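**Minutes: Equipment Review Group, Dunumville**
21/02/2020

Present: Marek Jelínek (chair), Juwita Halim, Lawal Igwe, Saodah Liem (minutes). Apologies from Endang Kwok, who sent four pages of questions in lieu of herself.

**1. Previous minutes**

Accepted, once "Lawal shouted" was amended to "Lawal observed".

**2. Skonetti two-arm kit, trial so far**

Juwita spoke to the trial. The kit has been put through 28 runs of the toy kitchen routine, of which she is willing to defend 17. The rest are in the log under "other", a category Marek asked her to break up before anyone outside the room reads it.

Lawal asked why a kit at this price was being judged on play food. Juwita said the Skonetti brochure leads with kitchen tasks and she had taken them at their word. Marek said the brochure also leads with a sunset.

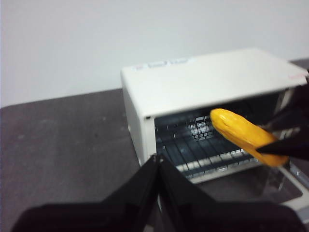

*Toaster oven task: yellow play food held at the open door, other gripper standing by.*

Discussion of the second arm followed. Lawal's view is that we would be paying for two arms and mostly using one and a half. Juwita said the handover tasks need both and are on the list for next month, where they have been since July. Marek ruled that the list was not on the agenda.

Saodah asked whether the wrist cameras could be set to favour close objects. The supplier's reply, received after two reminders, was that this is "on the roadmap". Saodah asked that the minutes record her opinion of roadmaps. Recorded.

Endang's question 11 (can the finger pads be bought separately?) was put to the supplier by phone. They can, in packs far larger than we could want.

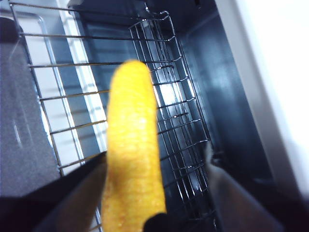 **3. Costs and service plan**

The Skonetti service plan is $636 a quarter and covers parts, remote support and "reasonable advice". The Lindemann quote has no service plan but does include a carry case, which Lawal likes more than he should. Vatlow has not quoted. Vatlow has sent a calendar.

Marek noted that anything over $1,000 needs Endang's signature, and that Endang had attached conditions to her signature, numbered.

Agreed to extend the Skonetti trial under the present terms and not to take the service plan until we have seen what counts as unreasonable advice.

**4. Actions**

- Juwita: split "other" into categories with grown-up names.
- Lawal: ask Lindemann for a price without the carry case.
- Saodah: chase Vatlow; return calendar or hang it.
- Marek: reply to Endang, all four pages.

**5. Other business**

Lawal raised the biscuits. Held over.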